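Ticket 174 — Drip line pressure drop, spice plots, Staredthorpe farm
Opened 6/17/18 by Zdislava Mikuš
Status: open

Pressure falls off on the cardamom rows when the Gradon valve opens. Pepper rows hold normally. Filter flushed, no change. Same fault logged in May and closed without a cause.

Step 1. Swapped the solenoid with the one from zone 2. Fault stayed on zone 3.
Step 2. Walked the lateral under the areca palms. Found a split fitting — replaced with Sýkora barbed type.
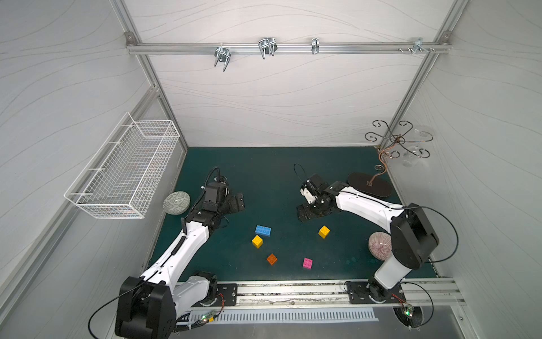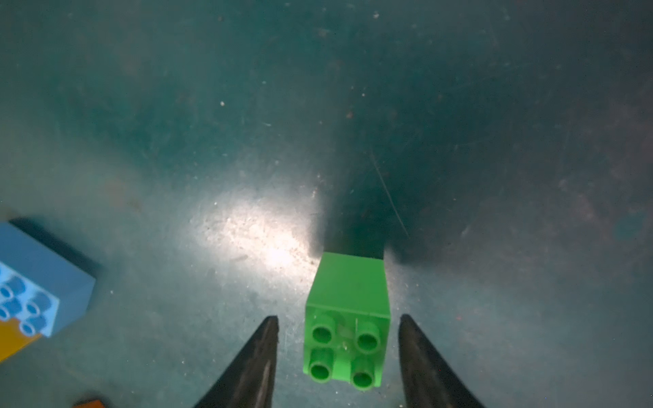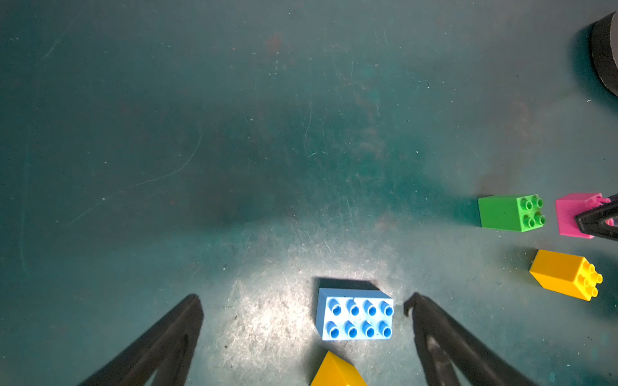
Can the cardamom be watered by hose until this is closed?
Water it at the base in the early morning, and keep zone 3 off at the controller.

Next: recheck end-of-line pressure with the new fitting in place.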